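4.2 What settles on a shared table

A table in a common room has, in principle, no owner, and our respondents were quick to say so. They were slower to say who ought to clear it. Of the 1,074 diary entries coded by Yupanqui and Morelli, 178 concern a surface that somebody else had left in use, and the tone of these ranges from the forgiving to the legal. One Zerkotska tenant gave a full page to a mug.

We follow Sutherland's distinction between things that are parked and things that are dropped. A parked object is expected back in service within the hour. A dropped object has no such prospects, although its owner will defend it warmly if anyone tries to move it. Cables trouble the distinction more than any other item in the diaries. They are rarely put away, because putting them away means coiling them, and they are rarely thrown out, because they might belong to something. They simply spread, and the crockery makes do with what is left (Figure 2).

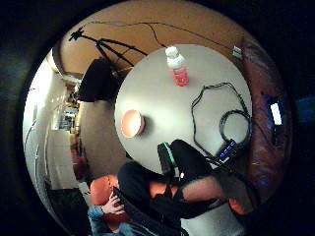
Figure 2. Round white table with bottle, small bowl and a length of black cable in a loose loop.

The bowl and the bottle in Figure 2 take up very little of the tabletop, while the cable has the better part of the right-hand side. This matches the diaries, where food and drink are described as visitors and electrical goods as residents. Several households had rules about plates. The Kinyua house had a rota for them, laminated. None had a rule about leads, and when Pimentel raised the matter in a group interview he was told that leads were "not really mess".

We take that remark seriously - more so, perhaps, than the speaker did. If mess is whatever a household agrees to be annoyed by, then a cable escapes by looking as though it is doing a job. Whether it is doing one seems to matter less. Nyaga's earlier work at Berik found the same courtesy extended to chargers, extension leads and, in one flat, a fax machine. Section 4.3 turns to chairs, which enjoy no such protection and are covered in coats by early evening.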